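Bread and Pastry, Unit 4: Getting to know your starter
Handout for the evening group at Lambrechts

Welcome back! This is my favourite unit of the whole course, so bring an apron and a big appetite. We are baking the Bredach rye this time, a dark, sour, wonderfully chewy loaf, and the starter does nearly all the work.

For one tin you need 300 g of ripe starter, wholemeal rye flour, warm water, salt and a spoonful of treacle. Stir it all together until no dry flour is left (no kneading, hooray!), scrape it into a greased tin and smooth the top with a wet spoon. Then leave it alone until small holes open on the surface.
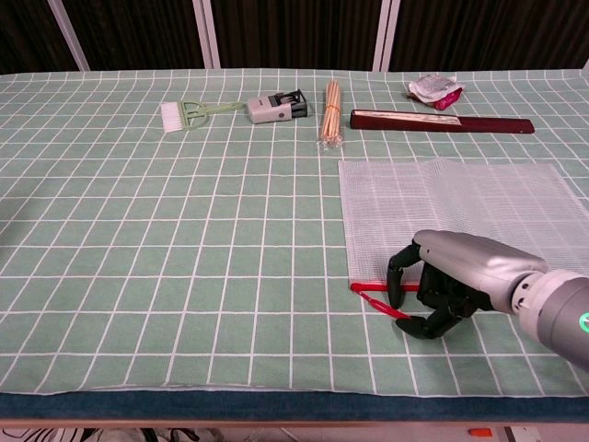

A starter kept in the fridge goes sleepy, and it wants two good feeds before you bake with it. Feed it in the evening, let it stand 16 hours at room temperature, then feed it again and watch it climb the jar! Do label your jars, please, with the date of the last feed. Masking tape and a pen will do, or a self-inking date stamp like the one lying next to the little green-handled brush, if you enjoy a bit of office kit in the kitchen as much as I do.

For next time: bake one loaf at home and bring two slices, one from the middle and one from the end. We'll taste them with the Jorkau butter. Reading: the chapter on sour doughs, up to the section on scalded flour.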